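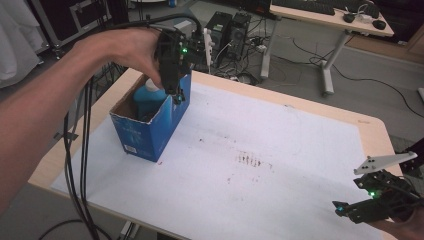 Saturday, started a little after 10, coffee first

Back at the boxing problem. I promised myself I would write this one up on the day and leave nothing for Monday, when I can never read my own scraps of paper, so here goes, and forgive me if it rambles.

For anyone picking this notebook up cold: we are trying to settle how the small bottles should travel from us over to the Finton room. Up to now everyone has packed them however they liked, in whatever carton was nearest the door, and they've arrived on their sides, or upside down, or (once, in November) with the cap off and the contents all through the packing paper. That was my carton, so I feel I owe the subject some attention.

The blue carton is still my favorite of everything we've tried. I know it's only a shop carton with somebody's printing on it, and I know the Pennington shipping boxes are newer and stiffer, but with the top flaps cut away it is a pleasure to work with. You can get your whole hand down into it without a flap folding in on your wrist, and you can see what you're doing all the way to the bottom. With the flaps on I was forever putting a bottle down blind and hearing it tip. If you cut down another one, please cut right along the crease and go slowly at the corners. The first one I did has a ragged corner that catches on everything, and I've moved it to the shelf to hold paper scraps, a job it does very well.

Order of packing, as it stands now:

Bottle goes in first, upright, cap up, close to a wall but with enough room to get fingers down either side. I used to put the bottle in the middle because it looked tidy, and then there was never a good place for anything else. Along one wall you get a long clear space next to it, and the folded paper goes there.

Paper next, folded in quarters and stood on its edge. Crumpled paper is quicker, I admit, and it springs back nicely, but it rides up when the box is carried and then the bottle has nothing holding it at the base. Folded paper stays put. I carried the box twice down the hall and back with folded paper, including the bad doorsill, and the bottle was standing when I got home both times. With crumpled paper it was leaning by the doorsill.

Label last. Please stick ours on a side panel and leave the lower front alone, since the printed label and its code are already there and two labels side by side have confused the Finton people before. They were very nice about it.

Fill weight, for the record: the bottle with water to the shoulder came to 338 grams on the bench scale, and with the water down to the halfway line I've been using for handling practice it was 136. I'd suggest we all practice with the halfway fill. A full bottle is easy, it wants to stand up. The light one will go over if you brush it on the way out, and that is the habit we need to get rid of – the brushing on the way out. I did 20 placements with the halfway fill this morning and knocked it three times, every one of them while lifting away and thinking about the next thing. Going in I was fine.

So, note to self and others: straight down, let go, straight up. Don't start turning toward the table until you're clear of the rim.

A word about the table. The white paper has been down long enough now that it has a history. There are dark specks all over and that brown patch toward the middle, and I tried to lift the patch with a damp cloth and only made the paper fuzzy, so I've stopped. I do like having white underneath, it makes the blue box and the bottle easy to find at the end of a long day when everything else in here is black or gray, but this sheet has done its duty. There's a fresh roll under the Plistel cabinet. It's a bit narrower than the old one, so we'll have a wider strip of bare wood on the far side, and I think we can all live with that. Tape it on the underside this time, please. Tape on top collects fluff.

While I was crouched down looking for the roll I had a good long look at the floor behind the table, and I would like to put in a gentle plea for the cables. Power strips, leads going over leads, the lot. I didn't touch any of it because I don't know what feeds what, but whoever does know, could we find an hour? I'd gladly hold the flashlight and pass the ties. The leads running across from the white desk bother me most, as that's where I walk when I'm carrying a box and can't see my feet.

Stopped for lunch and came back to try the Preselness dividers, which arrived flat. They're handsome things but too tall for the blue carton by the width of my thumb, and I don't much want to trim them until we've decided on the carton for good. Put them back in their sleeve, on top of the scale case.

Still to do: cut down two more cartons, change the table paper, ask Finton whether they want the cap taped, and try the whole packing order again with the bottle on the opposite side for whoever is left-handed.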